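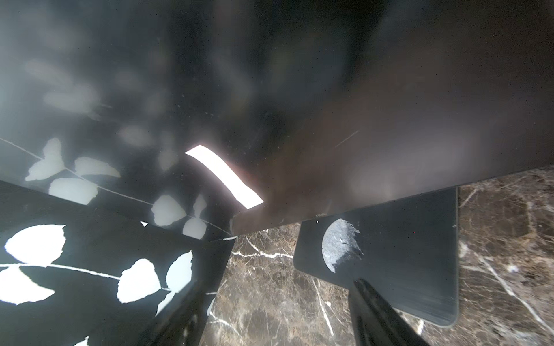

I teach robots for a living, and I do it mostly with ordinary stuff you'd find around a house. No lasers, sorry! I work at a small lab called Starnlow, and my job is to move a robot's hand through everyday jobs over and over so that a computer can learn how they go. One of the things lying on our brown marble counter is a flat gray pad with a picture on it that looks like part of the moon. You or I can spot a pad like that and pick it up without thinking. A robot has to learn what "flat" looks like, what "edge of the pad" looks like, and where a finger could possibly fit. It has to learn all that from examples.

So what is an example?

Think about how you learned to tie your shoes. Somebody showed you, maybe lots of times. Then you tried it with your own hands and got in a knot, and tried again. An example for a robot is a bit like one of those times somebody showed you. I steer the hand, the robot's little camera records what it sees, and the computer also writes down how the hand moved. When the job is done, I press stop. We call that one "demo," short for demonstration.

One demo isn't nearly enough. If I only ever showed the robot one way to reach for the moon pad, it might think the pad always lives in that exact spot. Slide it over by the width of your thumb and - oops - the robot grabs air. So I move things between demos. I turn them, I swap them, I push them closer to the wall. For one simple job, we try to collect 500 demos. On a good day I can make 60 before my arms get tired and I start thinking about sandwiches.

Do we keep them all? Nope! Last October I finished a batch of 500, and when we checked them, we kept 445. In the others I'd bumped something, or forgotten to press stop, or (this happened more than once) sneezed in the middle. Sometimes we do keep a demo where I make a small mistake and then fix it, because the robot should see how to fix things too.

The hard stuff is the floppy stuff

A pad or a block keeps its shape. Bags don't. A thin plastic bag can crumple a zillion different ways, and it's see-through, so the camera sees the bag and whatever is behind it all mixed together. Putting one into a wastebasket is one of my favorite jobs to teach, and also the one that makes me grumble the most.

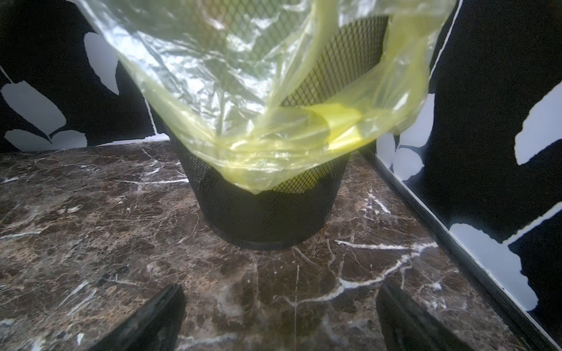
A yellow bag and a black mesh wastebasket, seen from the robot's hand.

My record for bag trouble is 17 tries in a row that I had to throw out. Seventeen! The bag folded over, or stuck to itself, or slid off the side. I went and ate a cookie, and then I came back and did number 18.

After the collecting comes the learning. The computer goes through all the demos again and again. At each moment it makes a guess: "If I see this, the hand should go that way." Then it checks its guess against what I did. If the guess is off, it changes itself a tiny bit and guesses again. It does this so many times that I'd be bored silly, but computers don't get bored.

Then we let the robot try by itself. The first tries are usually pretty bad. I write down what went wrong, and that tells me which demos to make next. If it keeps missing when the basket is close to the wall, guess what I'm doing all morning? Yep, baskets close to the wall.

Try it at home

Ask a friend to be the robot. They can only do exactly what you say, and they aren't allowed to guess. Now get them to put a bag in a trash can. Start with "move your hand left" and see how far you get. When you've had enough of talking, show them with your own hands instead, and see which way was faster.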